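The Pantry Shelf, Emptied and Refilled

Bijan Karimi and I have shared the kitchen at Drukstead for long enough to have strong views on where the crackers go. In July we agreed to clear the long shelf by the window. We started on 29/09/2019, so you can judge for yourselves how firm the agreement was.

The gallery runs in the order we did things. A few photos went missing when my phone filled up, and I've left their notes in, partly for completeness and partly because Bijan says the tins were the best bit.

**The tins**

Bukola Balogun sorted these by date. The oldest was a tin of chickpeas that had outlived two toasters and a landlord. We gave it a moment on the counter before it went out.

**The spice drawer**

Three jars of paprika, all open, all bought by people who swore we were out of paprika. Yasaman Dehghan tipped them into one jar and wrote PAPRIKA on it in letters you could read from the street. She has since bought more paprika.

**The bag of bags**

Every kitchen has one. Ours had a smaller one inside it, and I'd rather not discuss what was in that. Cormac Gilmartin took the lot to the store for recycling and came home with his groceries in a new bag.

**The rack debate**

I wanted something with two levels, so the low things could live under the tall things. Bijan wanted "a shelf, on the shelf, that is already a shelf." We went back and forth through two pots of tea. I won, mainly by having gone out and bought one.

**Snacks, one box at a time**

The rule is that anything in a small packet goes in a clear box, where we can all see it and feel watched. Loose packets slide to the back and are found in spring. Bijan argued for one big tub. We tried that last year and it turned into a lucky dip with raisins at the bottom.

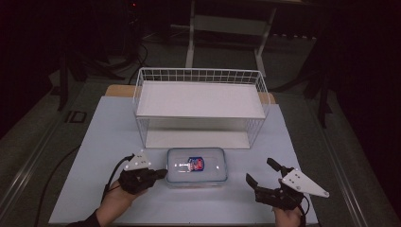
*One packet, one box with a blue-tinted rim, and the famous two-level rack behind it. Plenty of room for growth.*

**Labels**

Yasaman's label maker came with a roll of 156 stickers. We used nine on the kitchen, and then she did her own desk, the fuse box and the drawer where she keeps the label maker.

**The shelf, one week on**

No photo yet. The crackers have moved twice, both times at night. Banafsheh Ahmadpour has asked whether the top level could be kept for her tea, which comes in boxes of every height except the one that fits. Talks continue on Thursday, after dinner, if there's anything left in the snack box by then.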